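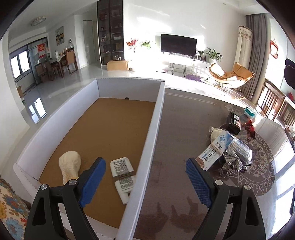 4. First practice picks

By now you should have both fingers bolted on and the blue pads seated. If a pad still wiggles, go back to section 3 and snug up the screws. I skipped that once and spent a whole evening blaming my grip.

I do my practice at home on whatever table is free (the shared bench at Potdale is always buried in somebody's bike parts), and you can too. You don't need fancy test blocks!

1. Put out a mix of household stuff. I like one hard thing, one squishy thing and one thing in a bag. A bottle with twine around it is great, the twine gives the pads plenty to bite into.

2. Set an open box next to you. Any box will do as long as the gripper fits inside with the jaws all the way open.

3. Open the jaws fully and come in slowly from above. Get both pads level with the middle of the object before you squeeze.

4. Close until the object stops shifting, then just a hair more. Lift it a few inches and hold for a count of 8.

5. Lower it into the box, open up, and only then pull back. Do 10 of these with each object and write down the drops. 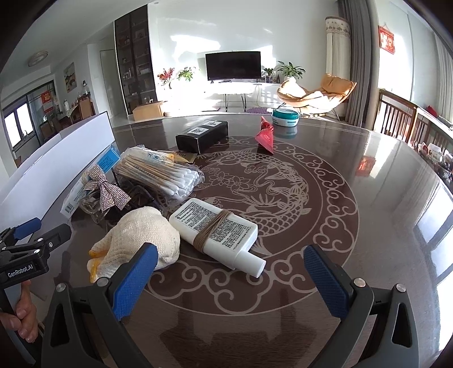
6. Swap in a knit glove or something else floppy. Pinch the thickest fold you can find and leave the fingertips alone, they slide right out. My first try at gloves was 13 drops in a row, so be patient with yourself.

7. Once you're comfortable, do the whole set with your other hand. Paula Onu talked me into this one back in February and I grumbled, but my left hand caught up pretty fast.

Note: Shiny tabletops throw a lot of glare in the daytime. If the wrist camera keeps washing out, turn yourself so the window is behind you, or half close the curtains.

Note: Bagged items are sneaky. Grab the contents through the bag. If you only catch loose plastic, whatever's inside will swing and tip over its neighbors.

Caution: Keep your free hand out of the jaws while you're squeezing. The triangular cutouts in the arms will happily nip a knuckle.

Caution: Don't drag the fingertips across glass or a polished top. Lift first, then move.

When you're down to one or two drops per set, go on to section 5 and calibrate the jaw width.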